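Nambridge > Groups > Play Pack Group > Minutes

Print this page | E-mail this page

Play Pack Group
Minutes of the regular meeting
Thursday, August 1, 2019, 6:30 p.m., upstairs room, Nambridge

Present: packing side, buying side, school contacts for Plarmont and Nseir, minute taker. Apologies were received from Fovodholm, who sent written notes (see item 6).

1. Minutes of the last meeting

Approved with one correction. Under "Bags," the word "ribbon" should read "twist ties." We have never bought ribbon and the buying side would like that on record.

2. Where we are with the packs

Wonderful news to start with. The target for the fall is 2,000 packs, and 1,625 are finished, checked and boxed. What is left is the Fovodholm order of 304 and the 71 we hold back for late requests. The packing side was thanked warmly, and there was a round of applause that went on long enough for the people downstairs to come and ask.

The Plarmont boxes are stacked by the stairs and can go any time. Plarmont will collect with their own van. The Nseir boxes are on the other side of the landing and should stay there until the school office reopens.

3. Contents of the pack

This took up most of the evening, and happily so. The contents sheet was handed around and gone through line by line.

Textured ball: everyone likes it. Reports from last year's children were glowing, especially about the knobbly ones, which are easy to grip and don't roll off as far when dropped. Plarmont said their youngest class asked for them by name ("the bumpy one"). Agreed to keep the ball in every pack.

Second round piece: the buying side had asked whether we could go to a single color to save a little. The feeling of the meeting was strongly against. Half the fun of opening a pack is the color, and two bright things side by side look like so much more than two dull ones. Agreed to keep bright colors and to make sure the ball and the round piece are never the same color within a pack.

Long piece: Nseir asked for something that isn't round, so that children have a different shape to hold and to sort. Agreed. It is to be a small piece, in a warm color where we can get it.

Leaflet: shortened to one side of a half sheet. Large print. The drawing of the duck stays.

4. Clear wrapping

We then looked at the clear wrapping. There was real excitement about how well strong colors stand out against the white.
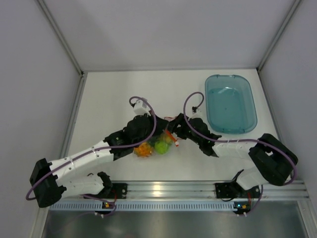

Item 4: orange knobbly ball and bright green round piece, center of the table.

The orange and green together were the clear favorite of the evening. Several of us said the same thing at once, that you want to pick them up. The small orange-red piece with the white tip also got a good word, and the packing side wants that kind of warm color for the long piece if the budget stretches.

Points made in discussion:

- Clear is better than frosted. Children like to guess, but they like seeing even more.
- Crinkly wrapping makes a lovely noise. Nseir pointed out that in a room full of children it makes a great deal of lovely noise. Agreed that packs at Nseir will be opened outdoors if the weather is kind.
- Anything long should lie along the side of the pack, with its end tucked well down, so that it doesn't poke out when the packs are boxed.
- The ball goes in first. The packing side has tried it both ways and this is quicker.
- Wrapping must be collected back in by the adults as soon as the packs are open. This is already on the leaflet but will be moved to the top and put in bold.

One member of the packing side made the case for a paper bag with a window. It was a very good case. The sample passed around was sturdy and pleasant to hold, and the window was a decent size. Against it: the price, and the fact that we already own the clear wrapping for this year. Agreed to finish this year's packs in clear wrapping and to bring the paper bag back in November with a proper quote. The packing side will make up a few by hand before then so that we can see how the knobbly ball sits in one.

5. Packing evenings

The packing evenings have been a joy and the minute taker was asked to say so. The long table under the windows works well for folding leaflets. The round table does not, and will go back to being for coffee.

Suggestions adopted for the next evenings:

- Sort by color before starting, in the shallow trays, and keep the lids off.
- One person checks, and does nothing else. Swap at the halfway break.
- Twist ties to be cut ahead of time — the last batch was too short and everybody's fingers suffered.
- Boxes are labeled on the short end as well as the top. Plarmont asked for this after trying to read labels in a full closet.

The playlist was discussed. No decision.

6. Notes from Fovodholm

Read aloud by the minute taker. Fovodholm are delighted to be included for the first time and have cleared a shelf. They asked whether their packs could have a small blank tag so that children can write their own names. Warm support for this around the room, and it was wondered why we hadn't done it before. Agreed for Fovodholm now, and for everybody next year.

They also asked whether the packs could arrive mixed by color and not boxed all of a kind, so that no class ends up with a single color. Agreed. The packing side will fill the Fovodholm boxes from all the trays in turn.

Tags: the buying side has plain card left over from the spring posters. It needs trimming. The big paper cutter is stiff but works if you lean on it.

7. Any other business

The shallow trays lent to the summer fair came back clean, with a thank-you card tucked in one of them. Card is on the board.

The light over the stairs is still out. Please carry one box at a time until it is fixed.

Nseir would love to have some of the packing group come along when the packs are opened. Nearly every hand went up. A list is pinned by the door — please put a first and second choice of morning, as the room there is small.

A drawing from a child at Plarmont was passed around. It may show the bumpy ball or it may show the sun. Either way it is going in a frame.

8. Actions

Packing side: finish Fovodholm order, then the held-back packs. Make up hand-made paper bag samples.
Buying side: quote for paper bags with window. Look for long pieces in warm colors. Longer twist ties.
Minute taker: revised leaflet with the wrapping note at the top. Reply to Fovodholm with thanks.
Plarmont: confirm day for the van.

Next meeting: first week after the schools go back, same room. Day to be sent out by e-mail. Cake is welcome.

Meeting closed 8:20 p.m.

Contact the Play Pack Group | © Nambridge Play Pack Group | Back to top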